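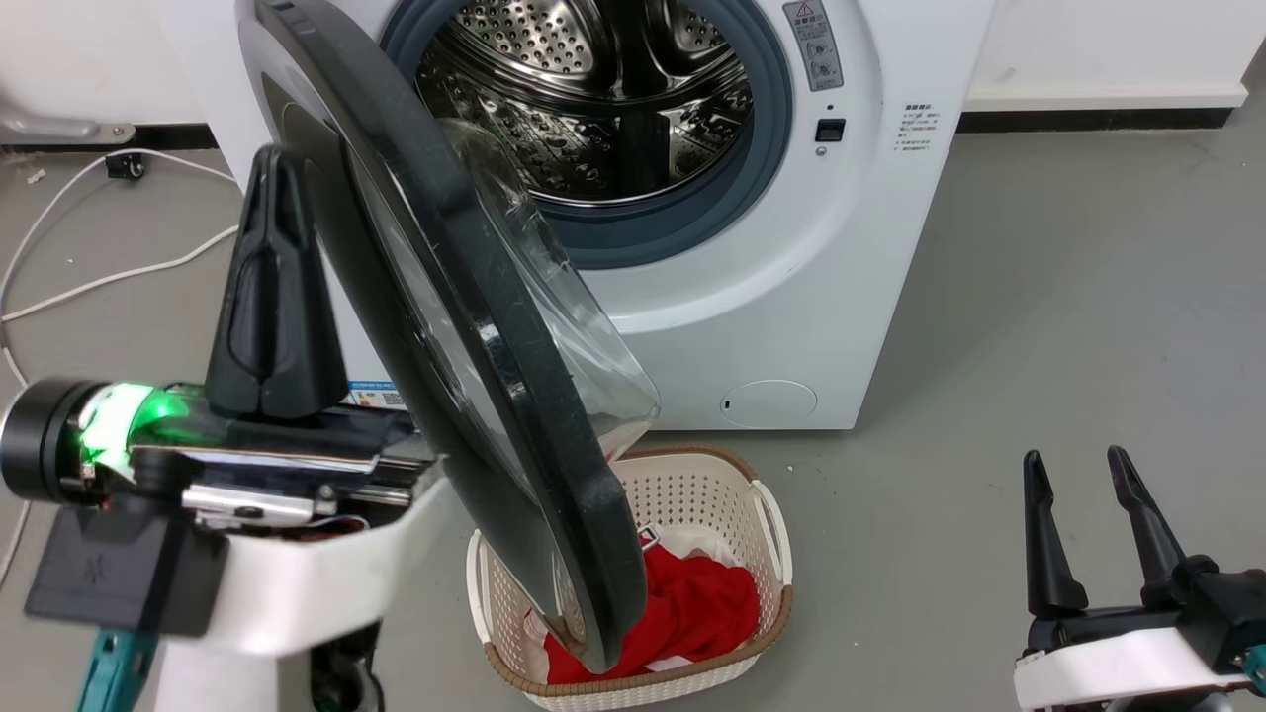
Door open, basket parked underneath. My favorite part of laundry day.

So I have finally become a person who leaves the washer door open. It took me most of my adult life and one very smelly February to get here, but I'm here, and my towels no longer smell like a pond!

Some background for anybody new. Our old top loader died last fall (RIP, you were loud and I loved you) and I had never lived with a front loader before. I figured it was the same deal. Clothes go in, soap goes in, you push the button and forget about it until bedtime. And that was fine for maybe two months. Then one evening I was drying my face after a shower and thought, huh, what IS that.

I washed the towels again. Hot, extra soap, the works. Worse! I blamed the towels, then the detergent, then (sorry, Dale) my husband's gym shorts. Finally I called Elfriede Hauser, who lived next door to us at the old place and has had front loaders since before I was born, and she asked me one question: "Do you shut the door?"

Well, yes. It's a door.

She made me go pull back the rubber gasket while she was still on the phone. I'm not going to tell you everything that was in that fold. There was a hair tie, there was a gray sort of paste, and there was a sock so small it must have belonged to my niece when she was a baby. I wiped it all out with an old T-shirt and hot water with a splash of vinegar, then ran the drum empty on the hottest setting. Twice. I'd have gone for a third but Dale needed work shirts.

What I do now:

After the last load I wipe the gasket, the inside of the fold too, and the door glass. I keep a rag on a hook just for that. Then the door stays wide open until the next day, and the soap drawer gets pulled out a couple of inches.

About once a month I do the filter, down behind the little round cover at the bottom. Put a cookie sheet and a towel on the floor first. Please learn from me, I had water all the way to the hallway. So far it has given me 2 dimes, a guitar pick and a lot of dog fur.

Also, less soap. A LOT less. I was filling the cup to the top line like some kind of maniac and I'm down to a couple of spoonfuls now, and the clothes come out softer, so I've been pouring money down the drain for years.

The other thing I want to talk about is the basket, which I know is a weird thing to have feelings about. I used to have a tall hamper and I'd haul wet stuff up and over the side by the armful and drop half of it. This one is just a plain beige plastic one with a brown rim and holes all over, and it sits low enough to go right on the floor under the door. I scoop, everything falls in. The cut-out handles are easy on my hands too, even with a load of wet jeans. I got it on clearance for 4 dollars and I'd like to go back and buy another one for the whites.

Yesenia asked in the comments last time if I'd do a post on getting dog fur off of black leggings. I'm working on it! I have tried three things and two of them were terrible. If you've got a trick, leave it below, and if it involves a pumice stone, I've already ruined a pair that way.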